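Raltcombe lab teaches robot arm to swap drives using fewer practice runs
By Hemi Tautahi | April
14 shares | 3 comments

A research group in Raltcombe has published a method for training robot arms to take apart and refit desktop computers, and says it needs far fewer human-guided practice runs than the group's earlier work.

The group, based at the Admont building, trained its system on 335 demonstrations of hard drive handling. Its previous system used 3000 for the same set of tasks. In each demonstration a person steers the arm through the job while cameras near the bench and on the wrist record what the arm does.

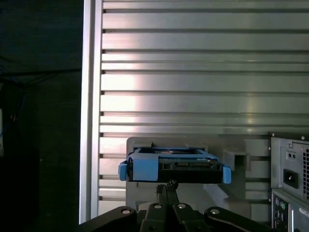
A hard drive in its blue caddy, held by the gripper. Photo: Admont

The new method, called Koech, splits each job into short stages such as approach, grip, pull and place. The software learns each stage separately and then learns when to move from one to the next. If a grip fails, the arm goes back one stage and tries again. The older system had to start the whole job over.

In testing, the arm made 593 attempts at moving a drive between a computer case and a plastic fixture beside it. The group reports that 163 of those needed at least one retry. Most retries came at the gripping stage, when the fingers met the caddy at a slight angle. Cables lying across the path of the arm were the second most common cause.

Drive caddies were picked because they are a common item in repair and recycling work and because the fit is tight. A caddy that goes in a few millimeters off will jam, and the wrist camera often loses sight of the slot once the drive is in front of it. The software uses the view from the bench camera to fill in what is missing.
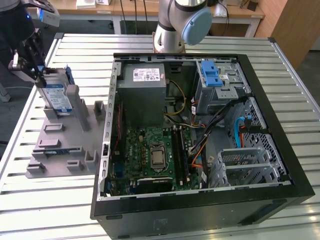 An open desktop tower on the slatted worktable, with a drive in the fixture at left. Photo: Admont

Pronwood, a refurbishing firm that supplied the used computers, plans to try the method on its own repair line later this year. The group said it has not yet tested laptops or cases standing upright, and that screws and glued parts are still done by hand.

The training recordings and code will be released with the full paper.

Recent items
Pronwood opens second sorting hall
Raltcombe bus depot to get new chargers
Admont night classes full until fall
Old phones wanted for battery study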